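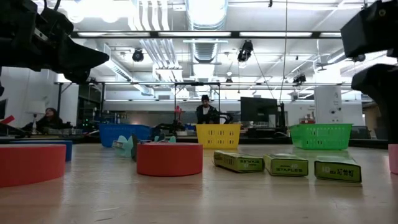
Search this manual
Enter a keyword
3 min read

4.2 Oiling a wooden worktop

This section covers the first treatment of a Floseneck worktop with Bruline hard oil. For lacquered tops, see the separate Sandberg sheet.

1. Clear the worktop and wipe it with a damp, lint-free cloth. Leave it to dry fully.
2. Sand lightly along the grain with fine paper. Remove all dust, including from the joint at the wall.
3. Stir the oil – do not shake the tin.
4. Apply a thin, even coat with a cloth or short-pile roller. Treat the end grain and any cut-outs first.
5. Wait about 14 minutes, then wipe off all surplus oil.
6. Leave overnight and apply the next coat in the same way. A new top needs 2 coats.

Note: Shiny or sticky patches mean that surplus oil was left on the surface. Rub them down with a little fresh oil and wipe dry.

CAUTION: Oily cloths can catch fire on their own. Lay them flat outdoors to dry, or soak them in water before disposal.

Do not place hot pans or wet items on the worktop until the oil has cured. Curing times are given in table 4B. For replacement oil, quote part 318 to Pisetti spares.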